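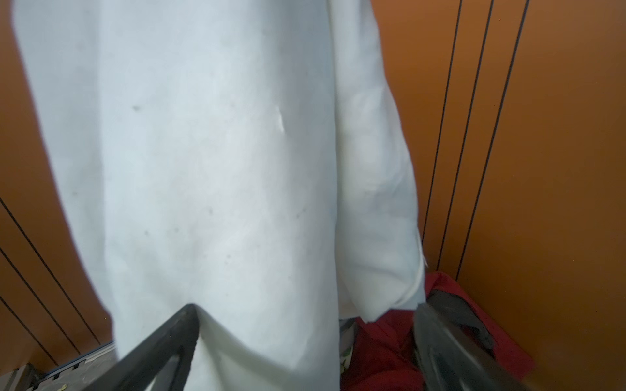
I've been asked again whether a machine can do the washing yet. My answer in February 2023 is no, or only the bit where you press the button.

Picking clothes out of a pile is still hard work for a gripper. A plate keeps its shape. A shirt has a different one every time, and if you take hold of it in the wrong place you bring up half the pile with it. Uzma Sethi sent me her figures from a trial at Tarnico in October. Out of 127 attempts to lift a single item, 64 came up with one item and no more. The best fold took 11 minutes. I can do a basket in that, badly, with the radio on.

White things seem to be the worst, as there isn't much for a camera to go on. Socks weren't tried.

I'd pay for a machine that only sorted. Darks here, lights there, and I'll do the folding myself. I asked Wimeo if they had plans for one and haven't heard back.

Recent posts
Do robot mowers cope with slopes?
A morning at the Nornelport packing shed
The Arruda window cleaner after 25 weeks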